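Section 11. Setting Up Your Trultano Rice Place

Before your first pot of rice, it is worth giving yourself a few quiet minutes at the table, with everything you need laid out where your hands can find it. We at Stuteleo have set a good many tables over the years, and we still like to do it slowly.

1. Pick a table with a pale, plain top if you have one. Stray grains are easier to spot on it, and you'll want to spot them (they travel farther than you'd think!).

2. Wipe the top from the back edge toward you, then go over it again with a dry cloth. Crumbs and little dark specks love to hang on after the first pass.

3. Set the steel plate down flat, a comfortable reach from where you stand.

4. Put the round bowl next, and pour in your uncooked rice. Stop well below the rim so there is room to stir.

5. Stand the wooden cup close by the bowl, open end up, and rest the spoon on the plate.

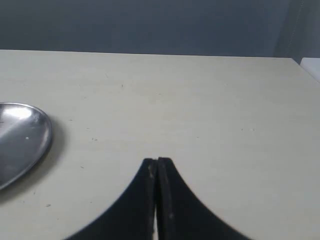
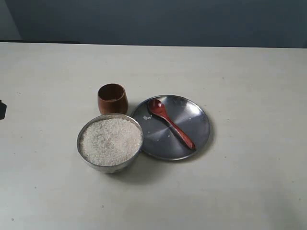 Fig. 134. Metal plate on the table (first picture); plate, spoon, bowl of rice and wooden cup (second picture).

Note: The cup is your measure. Fill it level, give it a gentle tap and pour. If your family likes to heap it up, go right ahead, but heap it the same way every time or the water chart on page 284 won't be much use to you.

Caution: Do not soak the cup or the wooden spoon. Rinse them, shake them off and let them dry standing in the open air.

Caution: Steel pieces get hot quickly. Use a folded towel once there is cooked rice in the bowl.

6. When you are happy with the layout, turn to Section 12 for rinsing.

Replacement cups are sold singly under part number 2159.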